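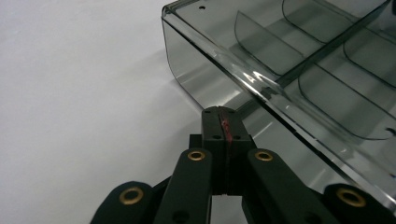

烟灰色半透明托盘，弧形隔板，放在白色台面上。

写一串关于小件备件库存编码和盘点的笔记。背景是Flastine在Juldale的维修备件库，物料条目2249条，多数是紧固件、密封圈、端子、保险管一类单价很低的东西。系统用的是Rasto。

先说结论性的数据：改造之前抽盘，账实一致的条目占比低于八成。改造之后稳定在九成五以上。中间没有增加人手，也没有上扫码硬件，主要改了三处：编码、计量单位、盘点频次。

编码。原先的物料号是有含义的编码，前两位是大类，中间是规格，末尾是供应商。看上去好记，问题出在规格变更。一个螺钉换了表面处理，严格来说要换号，实际操作里多数人会沿用旧号，在描述栏里加一句备注。

描述栏不参与匹配。时间一长，同一个号下面混着镀锌和达克罗两种件，领料的人凭眼睛挑，系统里看不出任何异常。

反过来的情况也有：同一种件因为换过供应商，挂着两三个号。一个号显示缺料触发采购，另一个号躺着半年没动。合并重复号之前，我们的呆滞料清单里有相当一部分属于这种假呆滞。

现在用的是无含义流水号。含义全部放到属性字段：标准号、公称尺寸、材质、硬度或等级、表面处理、供应商件号。属性字段强制填写，允许值来自下拉表，不开放自由文本。

有人会问流水号记不住怎么办。答案是不需要记。查找走属性筛选，领料走货位。一线人员每天打交道的是货位号，物料号只在单据上出现。

属性字段的坑主要在单位和写法。M6×20、M6x20、M6*20，乘号、字母x、星号，三种写法在系统里是三个字符串。我们把直径、螺距、长度拆成独立的数值字段，显示名由系统拼接生成，人工不能改。

O形圈更麻烦。内径乘线径，还是外径乘线径，不同目录习惯不同。我们统一记内径和线径，外径由公式算出，只读。入库时如果供应商目录给的是外径，由录入人员换算，复核人员再核一遍原始目录页。

英制件单独设标志位，不做换算存储。四分之一英寸的件就存四分之一英寸，毫米值只作检索用。换算后四舍五入再存，迟早会出现公英制混装。

计量单位。这一项对账实差异的贡献比预想的大。采购单位是包或盒，库存单位是件，领料单位有时是件有时是套。三个单位之间的换算系数如果写死在物料主数据里，供应商一改包装规格，整批账就错了。

实例：某规格的弹性垫圈，原包装每盒2000件，后来供应商改了包装数量，料号没变，盒子外观也没变。收货按盒点，系统按旧系数入账，差异到下一次盘点才暴露。

处理办法是把换算系数从主数据移到收货单行。每次收货都要录包装上印的数量，与上次不同则系统提示，由收货人确认。多一个步骤，换来的是差异当天就能发现。

套件另说。密封修理包拆开用的情况很常见，取一个圈，剩下的塞回袋子。对这种情况，系统里要么禁止拆包，要么提供拆包单，把一套转成若干单件入账。我们选了后者，但限定可拆的修理包清单，清单以外的一律不拆。

货位。编码规则是区、架、层、格，四段，段间用短横线。格这一段给到最小分隔，也就是分格盒里的每一小格都有号。原来只编到盒，同一盒里相邻两格放长度差一档的螺钉，错放率最高的就是这种。

后来加了一条摆放规则：同一盒内，相邻格不放只差一个规格参数的件。直径相同长度相邻的，隔开放；材质不同尺寸相同的，分到不同的盒。找料路径略长，错放明显减少。

这条规则是Silviu Voicu提的，他之前在Lumbao做药品分拣那边的流程，外观相似、名称相似的品种要物理隔开，思路是同一个。

标签。货位标签和物料标签分开贴。货位标签固定在架体或盒体上，长期不动。物料标签放在可抽换的卡槽里，换料时抽掉。两者合成一张标签的做法很省事，代价是每次调整货位都要重打，旧标签没撕干净就会出现两个说法。

标签内容控制在四行以内：显示名、流水号、最小库存、换料日期。供应商件号不上标签，那个字段变得太快。

字体用等宽，数字零带斜杠或点。字母I和O在货位段里禁用。这类细节写进规范的时候看着琐碎，查错单的时候会发现占比不低。

盘点频次。原先一年一次全盘，停库，全员参加，放在九月。全盘的问题在于：差异发现得太晚，追不到原因，只能做调整分录。另外临时抽调的人不熟悉物料，盘点本身也会引入新的错误。

现在改成循环盘点。每个工作日由系统派一张盘点单，按分类抽取货位。A类每季度轮到一次，B类半年，C类一年。分类的依据下面说。

教科书上的ABC分类按年消耗金额。对小件备件，单纯按金额分，几乎所有密封圈都会落到C类，而停机往往就是缺一个圈。所以我们用两个维度：年消耗金额，和缺料后果等级。

缺料后果分3级：一级，缺料导致设备停机且无替代；二级，有替代件或临时措施；三级，可以等下一次采购。一级不论金额，一律按A类频次盘。

筛下来，一级条目有105条。这个数量控制得住。如果一级条目占到总数的两三成，分级就失去意义，等于没有分。每次评审设备部门都想往一级里加东西，加可以，要写明替代方案为什么不可行。

盘点方法。高单价件逐件点数。低单价的散件用计数秤，取样称重得单重，再称总重求件数。误差来源有三个：单重离散、取样数太少、皮重没扣准。

取样数的取法：单件重量的变异系数先测一遍，再按允许误差反推。冲压件一致性好，取样可以少；橡胶件批次间差异明显，每换一批要重新取样，不能沿用上一批的单重。

皮重的问题常被忽略。同型号的盒子，重量并不完全相同，贴了标签和没贴标签也差一点。对很轻的件，这点差别折算下来就是好几件。做法是每只盒子单独称皮重，写在盒底，同时录进货位档案。

允许差异的设定。A类零容差，差一件也要查。C类散件设百分比容差，容差内系统自动调整，不生成调查单。对几分钱一件的垫圈追查到底，人工成本超过差异金额，没有意义。

但容差内的调整要留记录。单次在容差内、方向始终相同的，多半是系统性原因，比如领料习惯性多抓几件，或者取样单重偏高。每季度跑一次带符号的累计差异，超限的拉出来看。

盘点单采用盲盘，单据上不显示账面数。显示账面数的话，实盘数会向账面数靠拢，这一点在我们自己的数据里很清楚：取消显示之后头两个月，差异率先升后降。升的那一段是以前被盖住的。

复盘由另一人执行，同样不显示账面数，也不显示初盘数。两次一致则以实盘为准，两次不一致进入第三次，由库房负责人到场。

差异原因代码只设了八个：收货数量错、单位换算错、错放、未登记领用、退料未入账、拆包未转单、报废未出账、不明。原因代码设得太细没人认真选，最后全堆在“其他”里。

“不明”的占比本身就是指标。刚开始不明占一半以上，循环盘点跑顺之后降了下来，原因很简单，离差异发生的时间近，当事人还记得。

未登记领用一直是最大的一项。夜间抢修时先拿后补单，补着补着就忘了。强制刷卡开柜试过，抢修时柜门被长时间撑开，等于没有。目前的做法是在抢修工单关闭时强制填写用料，用料为零也要勾选确认。

最小库存的计算。常规公式假设需求近似正态，对备件不适用。备件需求是间歇性的，多数月份为零，偶尔一次用掉一批。用正态公式算出来的安全库存，要么长期偏高，要么关键时候不够。

对间歇需求，我们把需求间隔和单次需求量分开估计，思路同Croston法。数据太少的条目不做统计，直接按设备台数和单次更换数量给定，注明依据和复审日期。

交货期用实际到货记录，取较高分位，不取平均。供应商承诺的交期只作参考字段保存，不进入计算。

有保质期的件单列：橡胶密封件、胶黏剂、电池。先到期先出，货位上保证旧批在前。橡胶件避光存放，离开臭氧源，电焊区和大功率电机旁边的架子一律不放橡胶件。批次日期按硫化日期算，收货日期不能代替，两者差一年以上的情况碰到过。

目前没解决的：替代关系。A可以代B，B不一定可以代A，而且往往只在特定设备上成立。Rasto的替代字段是双向的，不带条件，所以这一块暂时用外部表维护，每次领料人工查。等接口改完再补一串。

规范文本更新到2026-08-04版，主要改动是拆包单的审批流程和计数秤的取样表，取样表按材质分了页。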